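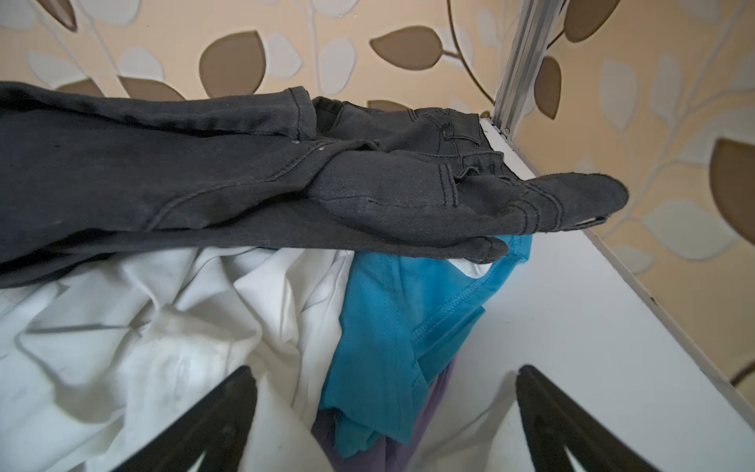

Dunkle Jeans, ein weißes Stück, etwas Türkis und ein wenig Lila: Wäsche auf dem weißen Regalboden vor der Blättertapete.

»Setzen Sie sich, wo Platz ist«, sagt sie und räumt mir schon einen Hocker frei, bevor ich die Jacke ausgezogen habe. Seit elf Jahren näht und flickt sie in ihrem kleinen Laden, den alle in der Straße nur das Luvell nennen, und wer einmal dort war, der weiß, dass man unter einer Stunde nicht wieder hinauskommt, schon wegen des Tees. Ich hatte mir eigentlich nur Fragen zum Flicken von Hosen notiert, aber wir sind dann doch beim Aufräumen gelandet, und zwar gründlich.

»Die Leute glauben immer, ich sei ordentlich«, erzählt sie. »Bin ich gar nicht! Bei mir kommt alles erst einmal auf den Regalboden, so wie es ist, und da liegt es dann.« Wann sie sortiert? Abends, wenn die Ladentür zu ist und das Radio läuft. Dann nimmt sie jedes Teil einzeln in die Hand, streicht es glatt und schaut sich die Nähte an, am liebsten bei Jeans. »An einer Hose sieht man so schön, wie gearbeitet wurde. Die doppelte Naht an der Gesäßtasche, die Gürtelschlaufen, das mag ich einfach. Und wenn der Stoff schon ein bisschen verwaschen ist, umso besser, dann lässt er sich viel lieber nähen.«

Ausgefranste Kanten schrecken sie nicht. Manche Kundin möchte sie weghaben, eine andere bittet ausdrücklich darum, dass sie bleiben. Bei weißen Sachen ist sie strenger, da wird jeder Schatten im Stoff gegen das Fenster gehalten, und kräftige Farben wäscht sie grundsätzlich getrennt. »Türkis und Weiß dürfen bei mir gern nebeneinander liegen, aber in die Trommel kommen sie nicht zusammen. Das habe ich mit einem Tischtuch meiner Schwiegermutter gelernt, und sie hat es mir nie ganz verziehen.«

Die Tapete mit den großen Blättern hat sie selbst ausgesucht, an einem verregneten Nachmittag im September, nach drei Musterbüchern und einem längeren Streit mit ihrem Mann, der gern schlicht gestrichen hätte. Heute, sagt sie, würde er sie nicht mehr hergeben. Auch beim Regal blieb es nicht beim ersten Versuch: Das alte war aus dunklem Holz und schluckte ihr das Licht. »Auf Weiß finde ich sogar eine Nadel wieder. Na ja, meistens.«

Inzwischen ist der Tee kalt, und sie gießt neuen auf, ohne zu fragen. Ob sie mir noch zeigen solle, wie man ein Hemd ohne Bügelbrett einigermaßen glatt bekommt? Sie holt schon das Handtuch.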